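Stelby Timber Finish Durability Study
Interim progress report to the program manager
03/01/2022
Prepared by Úna Geraghty

1. Status

Work packages 1 and 2 are complete. Work package 3 (abrasion) is in progress and on schedule. Work package 4 (field exposure at Talholm) has started late, and the revised end date is in May. Spending is within the approved budget for all four packages.

2. Coating trials

Two water-based finishes were carried forward from the screening stage: the Phuthong hardwax blend and the Grulov clear lacquer. Both were applied to pale, unstained wood in two coats, with light sanding between coats. Sanding was done by hand along the grain. Panels with resin pockets or open knots were rejected before coating and are not included in the results.

The lacquer levels well but shows a slight haze where it is applied too thickly. Nuanchan Ruangrit has rewritten the application sheet to set a maximum wet film thickness of 150 microns. No haze has been recorded on panels coated to the new sheet. The hardwax blend does not haze, but it takes longer to harden and picks up dust during that period. Panels are now left in a closed cabinet until handling hardness is reached.
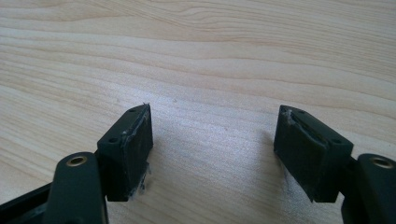

Does the longer hardening time of the hardwax blend affect the delivery date?
The delivery date is unchanged, as hardening runs in parallel with the abrasion tests on the lacquered panels.

3. Abrasion

Each panel receives 1000 cycles under a fixed load. Mass loss and gloss are read before and after. To date 102 panels have been tested, all of them lacquered. Mass loss is within the limit set in the test plan. Gloss readings are less consistent across the grain than along it, and the procedure now requires both directions to be recorded separately. Earlier single-direction readings have been kept in the data file and flagged.

4. Field exposure

The Talholm rack was delivered with the wrong brackets. Replacements have been fitted and the first panels are in place. The humidity logger has been checked against the laboratory unit and the offset entered in the log. Monthly readings will be sent with the regular data return.

5. Risks

The main risk is supply of the Phuthong blend. The current batch covers the remaining panels but leaves no margin for repeats. A second batch has been ordered; a change of batch would require a short comparison test, for which no time has been allowed.

6. Next period

Start abrasion of the hardwax panels. Complete the Talholm rack. Issue the draft test method to the program manager for comment. Approval is requested to move the unspent travel allowance to laboratory consumables.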